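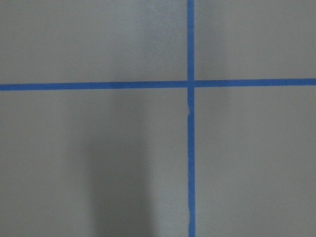
3.2 Marking out the work surface

The layout of the table was fixed with adhesive tape before any objects were placed on it. Blue painter's tape was chosen over drawn lines so that the layout could be taken up and laid again between sessions. The surface itself is flat, matte and grey. Glossy tops were tried at the Trultau site and given up, as overhead lamps left bright patches on them.

Two strips were laid for each crossing, one along each axis of the table. Figure 4 shows one such crossing, where the vertical strip passes over the horizontal one and the doubled tape forms a small square. The strips were laid by hand and by eye. As the figure shows, neither is exactly true to the other: the horizontal strip rises slightly to the right, and the vertical one drifts a little to the right as it descends. No correction was made for this. Positions were recorded by region (the four areas bounded by the strips) and by no finer measure, so a small tilt does not change the region to which an object is assigned, except where the object lies on the tape.

Figure 4. Crossing of two tape strips on the grey work surface. Note the torn-looking patch on the left edge of the vertical strip, just under the crossing.

Objects lying on the tape were assigned to the region holding the larger part of their base. Of the 752 placements logged, 19 were treated in this way. In 2 further cases the base was shared too evenly to decide, and these placements were left out of Table 5.

Wear of the tape was noted at the start of each session. Three kinds were told apart: lifting, where the edge has come away from the surface; tearing, where part of the strip is lost or frayed; and rippling, where the edge is wavy but the strip is whole. The irregular left edge in the lower part of Figure 4 was entered as rippling. The pale sliver near the crossing was entered under "lifting or tearing", as the two could not be separated there. A strip was replaced when damage of any kind reached roughly 5 cm in length. Shorter damage was left alone, on the grounds that relaying a strip moves the boundary by more than the damage does.

The Kunditz protocol calls for both strips to be of equal width. This was not kept to, and the horizontal strip in Figure 4 is slightly the wider. Region areas in Section 4 are therefore measured to the inner edges of the tape and not to its centre line.

We use cookies to remember your reading settings. Accept | Manage choices

Comments (3)

maltusix: Was the same roll used at both sites? The glue on ours gets much weaker over the summer.

Faulkner reader: Should the 19 not be reported by region as well? They could all sit along one strip.

benchnotes: Table 5 gives the total as 750, which agrees with the text once the two are taken out. It would help to say so in the caption.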